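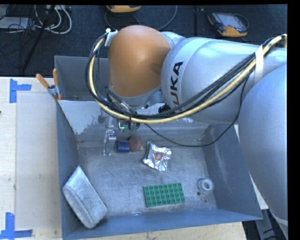
Forums > Shop Furniture > Finishes > Oil or film finish on a light bench top

Posted by Amrit Zacharias, 8 August 2026
23 replies | 2 shares | Showing most helpful

**Amrit Zacharias**
I have two maple bench tops to finish. Both are glued up, flat, and sanded to 120. They will get metal parts dragged across them, light machine oil, and the odd coffee. I want to keep the color as pale as possible.

Candidates are Flamitz hardwax oil (the clear, not the white) and Gosselin wiping varnish thinned with mineral spirits. I have used the varnish on shelves and know how it behaves. I have never used the oil on anything larger than a box lid. Which one would you put on a top that gets abused, and what grit do you stop at?

**planerburn**
Hardwax, stop at 150. Going finer than that burnishes maple and the oil doesn't get in. Work a small section at a time, buff off everything that stays on the surface, leave it overnight, repeat once. When it gets scratched you scuff the spot and rub in more.

Flamitz clear will still warm the color a little. Wipe a scrap with water and you'll see something close to the final shade.

**dovetail_ken**
Disagree on the oil. It's fine for a dining table where the worst case is a wet glass. Machine oil sitting on hardwax overnight leaves a dark ring, and on maple you'll see it from across the shop. Three coats of wiping varnish will hold it off for years.

**planerburn**
It holds it off until the first gouge. Then oil gets under the film through the gouge and you have a dark spot you can't reach without stripping. I've repaired both kinds and the oiled tops take ten minutes.

**dovetail_ken**
Ten minutes every month is more work than one strip every five years.

**m_orrin**
What is the temperature in the shop? Gosselin is slow below 60 F. I had a bench stay tacky for nine days in a cold garage, and dust got into all of it.

**Amrit Zacharias**
Heated, 68 F, humidity in the low forties. Drying shouldn't be a problem with either one.

To Ken's point, how long does the oil have to sit before it marks? Anything we spill normally gets wiped the same hour.

**dovetail_ken**
I left it overnight. Never tested an hour.

**saltbox**
Whichever you pick, finish the underside too, same number of coats. I skipped that on a beech top and it cupped 3/32 across the width by the end of August. The bolts were tight in round holes, so that didn't help either. Slot the holes in the end cleats.

**planerburn**
Seconded on the slots. Leave the center bolt in a round hole and slot the outer ones across the grain.

**veneer_press**
Neither. Use a waterborne floor finish. Hindilum satin goes on nearly colorless and stays that way, while both of the products you named will yellow. It raises the grain on the first coat, so knock it back with 220 and carry on.

**dovetail_ken**
Waterborne on a bench is like working on a plastic tray. Everything slides.

**veneer_press**
That's the gloss. Satin has enough tooth once it has been scuffed with a gray pad. Color was the first thing he asked for.

**m_orrin**
Amrit, do sample boards before you spend money on full cans. I use offcuts from the same glue-up, one product per board, with half of each board sanded to 150 and half to 180. Let them cure for 30 days. Then put a drop of your own machine oil on each, cover it with a jar lid, and wipe one spot at an hour and another the next morning. The Callodden sample tins are big enough for this if your supplier carries them.

**Amrit Zacharias**
Boards are cut. I'll run Flamitz, Gosselin and Hindilum, with the 150/180 split. The oil is ISO 32 spindle oil in all cases. I'll add a drag test with a steel bracket under a weight, 200 strokes per board.

**planerburn**
Put a fourth board in with no finish. Plenty of people run a bare maple top and scrape it once a year.

**saltbox**
Bare would be my last choice with oil around, but yes, include it.

**Amrit Zacharias**
Added. Underside gets the same schedule as the top, and the cleats are going back on the drill press for slots. Will post numbers when the boards have cured.

**dovetail_ken**
Weigh the bracket and post that too, or the stroke count doesn't tell us much.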